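Going back to quarterly invoicing, or not

5th April

I have been freelancing for six years and I still get the money side wrong at least once a year. This year it was late payment. A client I'll call the big one owed me for 11 days of copy editing and let the invoice sit for 43 days past the due date. They paid in the end, minus a bank charge I hadn't agreed to.

I use Slanina for my invoices. It sends reminders, but only if you switch them on for each client, and I hadn't. That part is my fault. I have now gone through the whole list and switched them on.
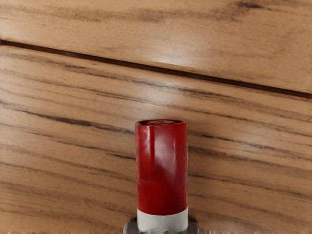
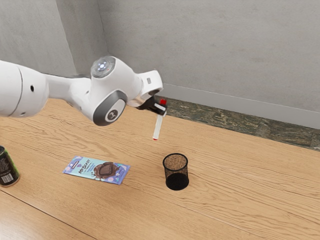
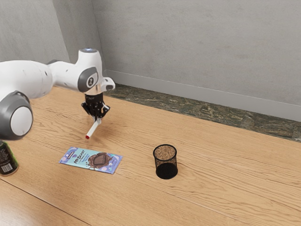 Wood grain in all three, robot arm in the second and third.

Liam Dunne, who I shared a desk with at Ekik before we both left, bills half up front and the rest on delivery. He says he has lost one client over it in all that time. I tried the same with two new clients last month. One said yes the same afternoon. The other asked for terms in writing, so I wrote a page and sent it, and they signed.

The other change is a late fee. I set it at $154, flat, and it is printed at the bottom of every invoice. I don't know if I would ever chase anybody for it.

I also looked at moving everyone to quarterly billing, the way I did it when I started. Less paperwork, but one slow payer would leave me short for months. I'm staying monthly for now and will look at it again in May, when the Illari contract is up for renewal.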